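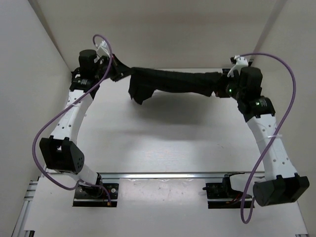
Black cloth held stretched between two robot arms

Campaign kit at home: cleaning, mending and storing it between elections

Friday, February 9, 2024
By Arash Naseri

Anyone who has helped a candidate in Drultthorpe ends up with a cupboard full of the stuff. Garden boards, stakes, rosettes, table cloths for the street stall, clipboards, a banner or two, and a great many leaflets. After the Nonmont by-election I had most of ours in the spare room, and I have spent the winter sorting it out. The tips apply whichever party you turn out for.

Stall cloths

A plain dark cloth makes any pasting table look decent and hides the boxes underneath. Polyester is the easiest to live with. It dries overnight and needs hardly any ironing. Cotton hangs better but picks up every crumb and cat hair in the house.

Wash on a cool cycle, inside out if there is a printed logo, and leave out the fabric softener. Softener builds up on polyester and stops sticky tape and hook tape from holding. Dry the cloth over two lines instead of one so you don't get a hard crease down the middle.

For candle wax or chewing gum, put the cloth in the freezer for an hour and scrape with an old bank card. Biro comes out of most synthetics with surgical spirit on cotton wool. Dab, move to a clean bit of cotton wool, dab again. Try a corner first.

Roll the cloth round a cardboard tube for storage. Carpet shops give the tubes away. If you have to fold it, fold it a different way each time.

Banners

Vinyl banners should never be folded. The ink cracks along the line and the crack catches dirt, which then shows from across the road. Roll them with the print facing outwards and tie with strips of old sheet. String cuts in.

Clean vinyl on the floor of the garage or on a dry patio with warm water, a little washing-up liquid and a soft sponge. No scouring pads and no bleach. Let both sides dry before rolling. A banner put away damp grows black spots by June, and I have not found anything that shifts them without taking the colour off as well.

If an eyelet has pulled out, cut the torn part square, fold the edge over twice with a patch of spare vinyl inside, and fit a new eyelet with a hammer and punch. Kits are cheap. Work on a block of scrap wood, not on the kitchen worktop.

Painted cotton banners are a different job. Don't put them in the machine. Brush off the loose dirt with a clothes brush, then sponge the unpainted parts only, and dry them flat on towels. Bijan Ranjbar has one that used to hang behind the platform at the Kiani Rooms and it has only ever been brushed.

Garden boards

Correluge, corrugated plastic, whatever you call it, the boards wipe clean with a damp cloth. Most of the muck is inside the channels. Stand the board on end in the shower and run warm water through from the top, then leave it upright overnight on newspaper. Slugs like the channels too, so do this outside if you can.

Old adhesive from overlay stickers ("Vote Today" and so on) softens with a hairdryer. Peel slowly while it is warm and take off what remains with white spirit on a rag. Open a window.

Stack boards flat with nothing heavy on top. Leaning them against a wall gives them a bend and they will flap in the wind ever after.

Stakes

Knock the soil off, let them dry indoors for a week, and then look for splits. A split stake can be sawn down and used for a smaller board. Pull out old staples with a flat screwdriver and pliers, and drop them in a jar as you go. They find bare feet and bicycle tyres otherwise.

A coat of ordinary fence treatment on the bottom third is worth doing. Stand the stakes in a bucket with a couple of inches of treatment in it, turn them after ten minutes, then lay them out on a rack. I did 27 in one afternoon.

Tie them in bundles with the points all at the same end, and put the points in an old boot.

Rosettes

Steam is the thing for a crushed rosette. Hold it in tongs well above a boiling kettle for a few seconds, keep your fingers out of the way, and tease the pleats back with the handle of a teaspoon. Leave it to cool face up. Satin ribbon marks if drops of water land on it, so keep it high.

If the centre has come loose, use fabric glue and a clothes peg. Hot glue shows through thin ribbon.

Egg boxes are good for small rosettes and a shallow biscuit tin takes the large ones. Remove the pins first. They rust into the backing.

Leaflets and paper

We had 2,387 leaflets left over. Leaflets from a finished campaign are no good for the next one, so keep a few for the record and recycle the rest. Uncoated paper can be shredded for the compost heap if you mix it with plenty of grass. Glossy paper should go in the recycling.

Anything with names and addresses on it is another matter – canvass sheets, marked-up street lists, sign-up forms from the stall. Ask your agent what has to be handed back, and don't leave any of it in the recycling box on the pavement. If you are told to destroy it and have no shredder, soak it in a bucket of water for a couple of days and stir it to a pulp with a stick.

Rubber bands perish and stick to paper. Swap them for paper strips before you put bundles away.

Letterboxes and fingers

A wooden spatula from the kitchen drawer pushes leaflets through a stiff flap and keeps your fingertips away from the dog. Choose one with a thin edge and sand off any roughness. Wrap a band of bright tape round the handle so you see it when you put it down on a wall.

For sore knuckles, petroleum jelly under a pair of cotton gloves overnight.

Clipboards

A clear freezer bag over the clipboard, opening at the bottom, keeps rain off and lets you write inside it. The 11 inch bags fit A4 if you trim the bottom of the board. Pencil works on damp paper when biro won't. Tie it on.

Where to keep it all

Lofts get too hot for vinyl and sheds are too damp for cloth. Under a bed is best for the rolled things. Ours are labelled on the end of the tube with the ward and the size, and the stakes are in the garage at Graden Road, behind the bicycles.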